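Schöpfen und Umfüllen vorführen: So nehmt ihr mit dem Handgreifer saubere Demonstrationen auf
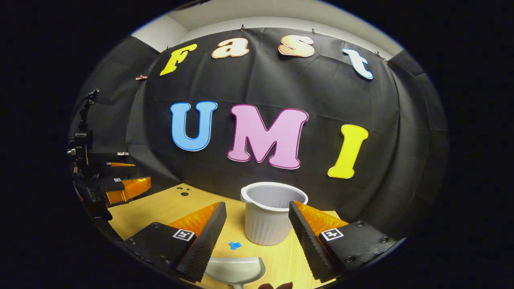

Zwischen den beiden Greiferfingern: weiße Schaufel, dahinter der geriffelte Becher und links davon ein paar blaue Krümel.

Im ersten Teil unserer kleinen Reihe ging es um das Einrichten des Handgreifers, und weil danach so viele liebe Rückfragen kamen, nehmen wir uns jetzt endlich eine richtige Aufgabe vor: etwas Körniges mit einer Schaufel in einen Becher füllen. Das klingt nach Sandkasten und macht auch ungefähr so viel Spaß! Für den Roboter ist es trotzdem ein schönes Stück Arbeit, denn die Schaufel muss gerade bleiben, während der Arm wandert.

Was ihr braucht
Einen Handgreifer mit weichen Fingerpolstern, eine leichte Schaufel mit kurzem Stiel, einen Becher und eine Handvoll farbiges Granulat. Wir bei Pridarbridge nehmen gern kräftige Farben, die man auf einem hellen Tisch gut wiederfindet (auch hinterher beim Auffegen). Ein ruhiger, dunkler Stoff als Hintergrund ist angenehm, Pflicht ist er nicht.

Schritt 1: Den Platz vorbereiten
Stellt den Becher so hin, dass ihr ihn bequem erreicht, ohne euch zu verrenken. Die Marker an den Fingern sollten sauber sein, ein trockenes Tuch genügt. Legt in Broltik ein neues Projekt an und macht eine kurze Probeaufnahme, bevor ihr richtig loslegt.

Schritt 2: Die Schaufel greifen
Fasst den Stiel mit beiden Polstern möglichst mittig und schließt den Greifer langsam. Wenn die Schaufel kippelt, öffnet ihn lieber noch einmal und setzt neu an. Mit der freien Hand dürft ihr beim Einlegen ruhig nachhelfen, nur sollte sie weg sein, sobald die Aufnahme läuft.

Schritt 3: Schöpfen und ausleeren
Fahrt flach ins Granulat, hebt an, wartet einen Atemzug lang und bewegt euch dann in einem Bogen zum Becher. Gekippt wird erst, wenn die Schaufel über dem Rand steht. Eine Vorführung darf bei uns nicht länger als 40 Sekunden dauern, und wer in Ruhe arbeitet, kommt damit gut hin.

Schritt 4: Wiederholen, aber mit Abwechslung
Verschiebt den Becher alle 5 Durchgänge ein wenig, mal nach vorn, mal zur Seite. Verschüttetes könnt ihr zwischendurch liegen lassen, auf dem echten Küchentisch sieht es ja auch nicht anders aus. Für unser Projekt Vivelik haben wir an einem Nachmittag fast 67 Durchgänge geschafft und danach 53 behalten. Beim Rest war die Schaufel verrutscht oder der Greifer zu hastig geführt.

Schritt 5: Durchsehen
Schaut euch jede Aufnahme einmal ganz an, am besten mit einer Tasse Tee daneben. Ruckler am Anfang und am Ende schneidet ihr weg. Durchgänge, bei denen die Marker längere Zeit verdeckt sind, sortiert ihr aus und nehmt sie neu auf.

Die fertigen Aufnahmen exportiert ihr dann aus Broltik in einen eigenen Ordner. Mit dem Training auf dem Arm geht es im dritten Teil weiter, der im September erscheint.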